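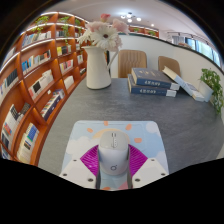
Carolina Salgado told me that a town forgets its own street names faster than it forgets its grudges, and I've been chewing on that since September.

So, good evening, Dastport! (Wait for the chairs to settle.) I want to talk about Pruvdale Road, which on the 1889 map isn't Pruvdale at all - it's Adams Lane, plain as day, and it runs clear down to the ferry.

Pass the map copy around, left side first.

We've now read 1,220 index cards in the local history drawers, and 109 of them mention a street you can't find anymore. If your grandmother used one of those names, please, please come see me by the coffee.

Next: the Dritach bridge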